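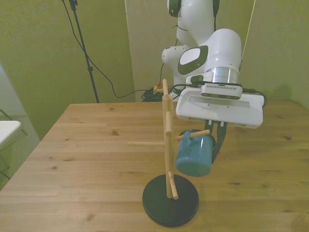 Mugs should go on the mug tree with every handle pointing the same way around, according to Fengying Zhong, and the ones used daily should go on the top pegs.

Home Kitchen Storage Interviews Archive Contact

Yolanda Boateng disagrees with the second part. She has sold kitchen storage at Bernedis for a long time, and she tells customers to fill the bottom pegs first.

"A stand with three heavy mugs up top and nothing below is going to rock when you pull one off," she said. "Put the weight low. Then if you have a light mug, put that up high."

We talked in the back of the shop, where the stock comes in. Bernedis carries pegged stands in several heights, and Boateng has one at home that she bought before she worked there. It has a round base and a wooden post. She prefers a wide base to a heavy one.

"People pick a stand up and think, this is heavy, it must be good. I look at how far the pegs stick out past the base. If they stick out a long way, you'll tip it sooner or later."

The most common complaint she hears concerns handles. A thick peg will not go through a small handle, and a short peg will not hold a wide one. She suggests bringing a mug to the store.

"I've had a man come in with a tape measure and a drawing," she said. "Just bring the mug. We'll try it on the peg and then you know."

Her own method for hanging a mug is to come in from the side with the opening up, get the handle over the end of the peg, and then lower it until the handle takes the weight. She does not let go before that. Most chips, she thinks, come from the mug swinging into the post or into the mug next to it.

"You hear that little click and you look, and there's a piece gone from the rim. I lost a good one that way in August. It was from a set and you can't get them anymore."

Drying is another matter. Boateng does not hang wet mugs on a wooden stand. Water runs down the handle and sits on the peg, and after a year or two the wood goes gray in that spot. She dries the mugs with a towel first and oils the post when it starts to look dull. The oil she uses costs very little and a bottle lasts her years.

I asked whether a stand makes sense for someone with a lot of mugs. She said no. Her sister owned up to 70 at one point and wanted three stands in a row on the counter.

"I told her, get rid of some mugs. She put them in the cupboard over the fridge, so now she has the mugs and she can't reach them."

For a small kitchen she recommends one stand near the coffee maker, back from the edge of the counter, with space on all sides so that a hand can get in. Against a wall, the pegs at the back never get used.

She does agree with Zhong about the handles. At home they all point left, and when her son puts one on backward she turns it around.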